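Furkside Community Office – Supplies and Shared Rooms Meeting
Minutes, August

Present: Kenneth Morrison (chair), Santosh Pant (minutes), four members from the front desk and the mailing team
Apologies: one, from the print room
Meeting opened at 9 a.m. in the back room.

1. Minutes of the last meeting

Accepted with one correction. The label order was placed with Prallar and should not have been listed under Veloso. Santosh has changed the file copy.

2. Supply sort

Kenneth reported on the sorting of the desk supplies. The contents of the old drawers are being gone through on the wooden table, and the green plastic baskets are to be used for whatever is kept. The baskets replace the cardboard trays, which were splitting at the corners. Members liked that they can be lifted straight onto the shelf and that the slots let you see in from the side.

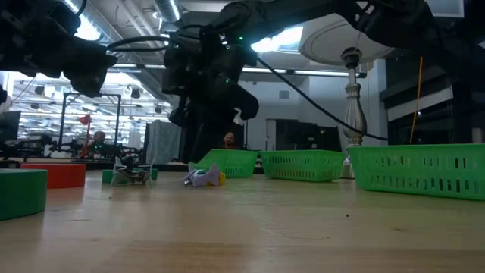 Supply sort, with the green baskets on the wooden table.

It was agreed that each basket will hold one kind of item: tape in one, staple removers in another, and the third for clips and other small pieces. The mailing team asked that tape be the basket nearest the door. Agreed.

There was some discussion about whether scissors should go in with the staple removers. Kenneth was against it, as people reach in without looking. Scissors will stay in the desk drawer for now.

3. Tape

Santosh said that people keep buying tape out of petty cash when there is already tape in the building. The dark blue tape is for marking the shared shelves and should not be used on parcels. Rolls are to go back in the basket after use, including part rolls. The mailing team pointed out that part rolls are often too short for a full run of parcels, and asked to keep their own roll at the packing bench. Agreed, on the understanding that it is one roll.

4. Staple removers

The office has more staple removers than it needs, in several colors – blue, dark green, a black and gray one and others. 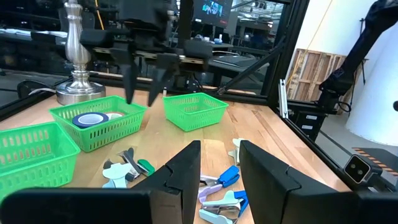
Kenneth proposed keeping enough for the front desk, the mailing team and the print room, and offering the rest to the Fokodbridge office, which asked for desk items in the spring. One member asked that they be tried on real paperwork first, as there is no point in sending on any that don't grip. Santosh has a stack of old stapled forms that can be used for this. Any that fail will be thrown out.

The front desk would like to keep a blue one, as it is easier to find among the papers. No objection.

5. Staples and paper clips

Current stock is 2 boxes of staples, 3000 to a box. This was thought to be enough until winter and no order will be placed. Paper clips are low. Santosh will order 300 from Veloso with the next stationery order.

6. Use of the table

The print room had asked, by note, when the table will be free. The sort still has to be finished, and there are small plastic pieces that have not been given a place.

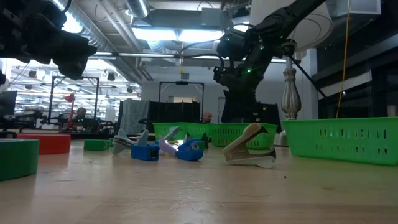 7. Shelf labels

Labels will go on the shelf edge and not on the baskets, so that the baskets can be swapped if one breaks. Wording to be kept short. A member offered to write them by hand, but the meeting preferred printed ones to match the key cabinet.

8. Any other business

The lower shelf in the back room is loose on one side. Kenneth will look at the bracket before anything heavy goes on it.

The request for a second coat rack was held over.

Actions

Kenneth – fix shelf bracket; write to Fokodbridge about the spare staple removers; reply to the print room about the table.
Santosh – bring old forms for testing; order paper clips; print shelf labels.
Mailing team – move their roll of tape to the packing bench.

Meeting closed at 9:50 a.m. Next meeting to be held in the same room, date to be sent around by Santosh.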